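Chapter 7
Chores and Machines: What Is Already Possible

Josefina Mansilla

In this chapter you will learn
why a simple chore is difficult to program
how we divide a chore into steps that can be measured
which chores machines do well today, and which they do badly
how to read a success rate in a test report

7.1 The pen on the desk

Think about the last time you put your desk in order. You took a pen, you looked for its cap, you pressed the cap on, and you dropped the pen in a cup with the others. Probably you were talking with somebody during this. If I ask you which finger moved first, you cannot answer me.

A machine needs an answer to this question, or it needs a way to find one. It must decide where to hold the pen, how strong to hold it, and how to turn it so the second hand can reach it. The pen is thin and smooth, and it rolls. When two hands work on the same small thing, each one also hides it from the cameras and stands in the way of the other. In Chapter 6 we studied one arm that moves boxes from a belt to a shelf. With one arm and a box, a mistake of a few millimeters is usually forgiven. With two arms and a pen it is usually a failure.
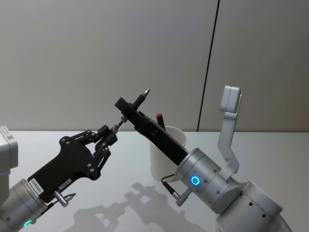 Figure 7.1 Two arms working with small items at a white table. The tips of the grippers come very near to each other, next to a paper cup with a red-capped marker in it.

Students often ask me why researchers spend months on such small work when the factories have used robots for decades. The reason is in the word "same." A welding robot meets the same part in the same place on every cycle. The desk in your home is different each evening, and the person who left it so did not think about the robot. Small desk work is a cheap way to study this problem. It needs little space, the objects cost almost nothing, and if something falls, the lesson can continue.

7.2 What do we mean by "can do"?

Newspapers like to write that a robot can fold laundry or can load a dishwasher. Before you believe or refuse such a sentence, ask how many times it was tried, with how many different objects, and who put the objects in their places before the start.

Consider a test we will use through the whole chapter. A small company, Iltach, wanted to know if its two-armed station, called Balus, was ready for the packing room of a stationery shop. The engineers let it try 1,792 handovers, where one gripper gives an item to the other. Of these, 875 finished without help from a person. This is a little less than one half.

Is it a good result? For a laboratory it may be very good, especially if the items were new to the machine. For the shop it is bad, for a worker must stand near and correct every second try, and this worker could do the packing alone and faster. The same number gives two different answers, and the difference comes from who is asking.

The test also had a second part. The engineers chose 200 of the failed tries and wrote for each one the step where it went wrong. Most of them did not fail at the grasp, as the team had expected. They failed at the release, when the first gripper opened too early or the second one had not closed enough. We return to this list in Section 7.4.

7.3 Three questions for any chore

When you examine a chore, at home or on the shop floor, write down your answers to the following before you speak about machines at all.

How much do the objects change from one day to the next?
What happens if one try fails? A dropped pen and a dropped glass are not the same case.
Who will put things right, and how long does it take?

Exercise 7.1
Choose a chore that you do every day and that takes less than 2 minutes. Divide it into steps, and mark the steps where both your hands touch the same object. Keep your notes, you will need them for Exercise 7.5.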